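Tags: About the workshop, Robots, Home builds

Shared 47 times

About Trullell

Trullell is a shared workshop where we build and run small robots. We rent two rooms behind the old McIntyre printworks, one with machines in it and one with tables. People pay by the month, bring whatever they are building, and argue about it with whoever has the kettle on. We started in June with a lathe that didn't turn and a robot arm that did, most of the time, and the proportions have stayed much the same.

If you have come to this page looking for a paragraph on how automation is going to transform the home, we can't help you. We have read a good many of those paragraphs. Several of them came with the kits we bought.

What we do

Most of our members are building something that is meant to do a job around the house or the bench. There is a door for a hen house, a blind that follows the sun (it follows it late), and a thing for sorting screws that has been taken apart more often than the screws have been sorted. The largest project, and the one we get the most emails about, is the arm.

The arm project goes by the name Jerkent. It was supposed to be a working title. Qianru Bai chose it after the first afternoon of watching the thing move, and by the time anybody suggested something more dignified it was written on all the folders.

The aim of Jerkent is small. We want a robot arm on a table to deal with ordinary stationery: pick an envelope up, put it down where it was asked to, and in the end undo the string on one of those button-and-string envelopes that offices used to send round. That's the whole ambition. We chose it for the reason that every demonstration we had seen involved a coloured block, and a coloured block is about the friendliest object you could hand to a machine. It is stiff, it has flat sides and it stays where you leave it. Paper does none of this. String is worse.

How it is going

Slowly. Picking up a flat envelope from a flat table sounds like nothing, and a child of four can do it by sliding it to the edge or getting a fingernail under the flap. The arm has no fingernails. It has two stiff fingers and a habit of pressing down on the thing it is trying to lift. We logged 470 attempts before we agreed on what should count as a success, and then had to go back through the log and take a fair few successes out again. A lift that ends with the envelope folded in half was being marked as a pass. So was one where the envelope came up because it had stuck to another envelope.

The string is still mostly a hope. On a good day the arm will get hold of a loose end. Unwinding it from round a button is another matter, and we would ask you to be wary of anyone who shows you a short video of a robot doing it, including us. Ask how many goes it took, who set the envelope out beforehand, and what was on the other side of the cut.

We don't think the work is pointless, or we would have sold the arm. Cables are a good example of what you learn from it. In the drawings they are a thin line. On a real arm they have to go somewhere, and they need enough slack to reach when the wrist turns and not so much that they sweep the table clean. We have spent more evenings on cable routing than on anything you could call intelligence, and those evenings made a bigger difference to how well the arm works. The software people among us found this hard to hear.

Who we are

Qianru Bai runs the arm project and keeps the log. She came from repairing sewing machines and has a low opinion of any mechanism that needs to be restarted before it will behave. If you write to us with a claim about success rates, she is the one who will reply, and she'll want your numbers.

Yufang Yuan looks after the workshop itself, meaning the rota, the tools and the keys. Yufang also builds most of our brackets and has rebuilt several of them after other people improved them. The bookings for the machine room go through Yufang and there is no way round this.

The rest of us have day jobs or have stopped having them. You don't need a background in engineering to join. You do need to be able to hear that your project doesn't work yet, and to say so to others in a decent tone of voice.

What we don't do

We don't take on paid automation work. A firm called Cevley asked us last year whether the arm could be hired out to pack orders, and we invited them round to watch it for an afternoon. They were very polite and we have not heard from them since.

We don't sell kits, plans or courses. We don't do children's parties. We will look at a broken kit if you bring it in on an open evening, though you should be ready to be told that it was never going to do what it said on the box.

We also don't publish results until they have been repeated by a member who had no hand in the build. This rule has cost us several exciting announcements. It was brought in after one of our number told a local newsletter that the arm could open post, which it could, in the sense that a dog can.

The tables

People ask what the set-up costs and are usually let down by how ordinary it looks. The arm works at a tabletop with decorated panels round it, and the things it practises on are the sort you would find in any drawer. We did talk about a plain grey enclosure with proper lighting, like the ones in the papers. Yufang's view was that if the arm can only manage in a plain grey box then that is where it should live, and that a house has patterns in it. The vision software does not care for patterns. We count that as information and have left things as they are.

Tools get left on the table too. There is a notice about it.

Joining and visiting

Membership is monthly and you can stop whenever you like. The fee covers the rooms, the shared tools and the electricity, and leaves out materials, which are your own affair. There are 7 lockers, all taken, and a waiting list for them that moves when somebody loses patience with their hobby.

Visitors are welcome on open evenings. Come in by the side door on the yard, as the front one sticks. You can watch the arm if it's running, and you can ask anything you like about it. Please don't move the envelopes, even to be helpful. If you'd like to bring an object you think the arm will fail at, do, but we keep a shelf of those already and have yet to get to the end of it.

This page was last gone over on 2022-04-05. Anything it says about progress should be read with that in mind, and probably marked down a bit.

3 comments

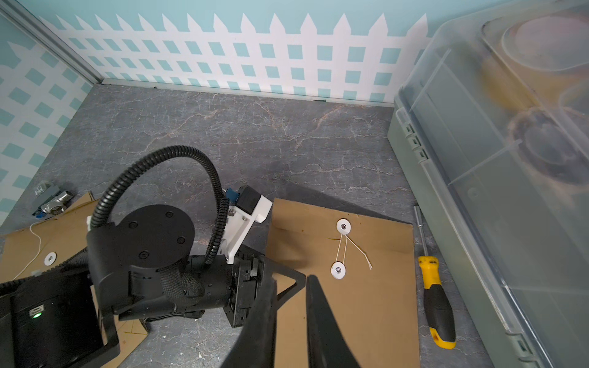
Jerkent at the table with the string-tie envelopes.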